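Callwood Toy Library
Minutes of the monthly meeting
2023-03-03

Present: Tamara Enache (chair), Joyce, Dale, Renee, Curtis (minutes)
Apologies: Marian

1. Minutes of the February meeting
Accepted with one correction. The shelving quote came from Lindqvist, not Hodadeck. Curtis to change the file copy.

2. Matters arising
The back door lock has been replaced. Dale has both keys and will have a third cut for Renee. The sign for the front window is still at the printer.

3. Loans and stock
Joyce reported 228 loans in February. Puzzles went out most, followed by the play kitchen sets. The catalog now stands at 356 items after the old board games were taken off. Joyce asked that returned sets be checked at the desk before the family leaves, as two tea sets went back on the shelf short of a cup. Agreed.

4. Play food and sorting sets
Renee has been going through the play food bins. The hard plastic pieces are mostly cracked and she would like to move over to felt fruit and vegetables, kept with a wooden bowl and a few plain blocks so that each set can be used for sorting as well as pretend cooking. Tamara was in favor. Dale asked how the felt would be cleaned between loans. Renee said spot cleaning by hand and a full day to air before the set goes out again. 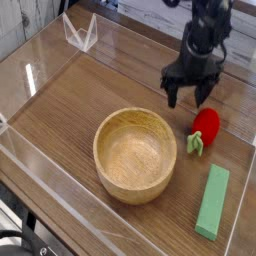 Curtis asked whether the bowls should be wood or plastic. Plastic is lighter and easier to wipe, but the wooden ones sit better on a table when a small child is dropping things into them. Agreed to stay with wood. Bowls are not to be soaked. Joyce will put a line about this on the loan card.

There was some discussion of the leafy tops on felt fruit, which small children pull at. Renee will go over the stitching on every piece with a top before it is cataloged. Anything loose goes in the mending box and does not go out.

Blocks in the sorting sets to be one color per set, in the paler shades where we have them. Dale has a box of odd blocks in the garage and will bring it in.

5. Storage
The Dreditex bags are too narrow for a bowl and will be kept for puzzles only. Renee suggested lidded tubs with the contents list taped inside the lid. Tamara asked her to try this with the first sets and report back. Old bags with broken zippers to be thrown out.

6. Budget
The balance is $2,000 after the insurance payment. Agreed to spend up to $30 on felt, thread and stuffing for repairs. Tubs to be priced before any are bought. The Lindqvist shelving is held over to the next meeting.

7. Any other business
Joyce needs cover at the desk for the first week of next month. Dale offered the mornings. Curtis will see if Marian can do the afternoons.
The heater in the front room is noisy again. Tamara to call the landlord.

Actions
Curtis: correct February minutes, ask Marian about afternoons
Dale: third key, box of blocks
Joyce: loan card wording
Renee: check stitching, price tubs
Tamara: landlord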